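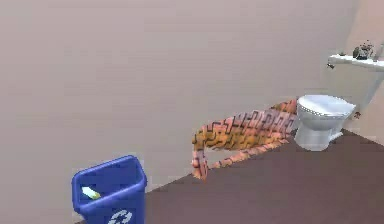

Benedetta Negri escribe que heredó de su abuelo una caja con cartas, una cartilla de racionamiento y varios recortes de prensa de los años cuarenta, y pregunta si puede plastificarlo todo para que no se estropee más. No. El plastificado es irreversible y el calor daña el papel y algunas tintas. Hay maneras más baratas de conservar papeles de guerra y posguerra en casa.

Antes de empezar
Lávese las manos y séqueselas bien. Los guantes de algodón se enganchan en los bordes rotos, así que para papel es preferible la mano limpia. Para fotografías, guantes de nitrilo. Trabaje sobre una mesa despejada, sin café cerca, y use solo lápiz.

Quitar lo que sobra
Los clips y las grapas se oxidan y manchan. Las grapas se abren por detrás con una espátula fina y se sacan con los dedos, nunca con el quitagrapas. Las gomas elásticas viejas suelen estar pegadas; si no se desprenden solas, déjelas y consulte. La cinta adhesiva amarilla tampoco se arranca.

Polvo
Una brocha ancha de pelo suave, siempre del centro hacia fuera. Nada de paños húmedos. Si hay moho, meta el papel en una bolsa aparte y no lo cepille dentro de casa.

Desdoblar
Las cartas que llevan décadas dobladas se abren poco a poco. Póngalas entre dos hojas de papel secante con un libro encima y espere 2 días. Si el pliegue cruje, pare.

Los recortes de periódico
Son lo que peor envejece, porque el papel prensa es muy ácido y mancha lo que toca. Guárdelos separados de las cartas. Lo práctico es fotocopiarlos en papel permanente, manejar la copia y dejar el original quieto.

Fundas y cajas
Fundas de poliéster o de polipropileno, no de PVC (el PVC huele a cortina de ducha nueva). Carpetas de cartulina sin ácido, con un máximo de 5 cartas por carpeta. La caja Herker de tamaño folio sirve, aunque la tapa ajusta mal; la de Dritmont cierra mejor y cuesta casi 7 euros más.

Dónde guardarlo
En un armario interior de un dormitorio o del pasillo. Ni trastero, ni desván, ni pared que dé al baño o a la cocina. Deje un dedo de aire entre la caja y la pared y revísela en agosto, que es cuando salen los pececillos de plata.

Copia digital
Escanee a 400 ppp, en color, también los reversos y los sobres. En los sobres están el matasellos y, muchas veces, el sello de la censura militar. Ponga en el nombre del archivo el año, el remitente y el destinatario. Guarde una copia en otra casa.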